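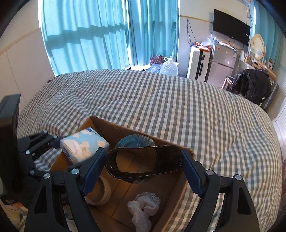 Mirico gingham bedding set, double – my review

I'd been after a grey and cream check for ages (the plain white stuff shows everything in our house), and my friend Ching-wen Tsang had been going on about hers, so I gave in and ordered the Mirico one in October. It's been on the bed pretty much ever since!

First thing to say is that it creases. If you're an ironer you'll be at it a while, and if you're like me you'll give it a shake and call it relaxed. The small checks do hide a lot, mind you. The colour moves about a bit too – in some light the cream squares go slightly blue, so don't go matching your curtains to it off a screen.

It's lovely and soft to sleep in, softer than the Plistska set I had before, and I haven't found any bobbles. I've also been sorting bits and bobs on it, cardboard box, tissues, little tubs and all, and nothing has snagged so far.

Now the moans. Two of the buttons on the duvet cover were hanging on by a thread when I unpacked it, and the pillowcases are a snug fit on my fat pillows. I sewed the buttons back on myself, but I shouldn't have had to.

Would I buy it again? Yes, probably in the green.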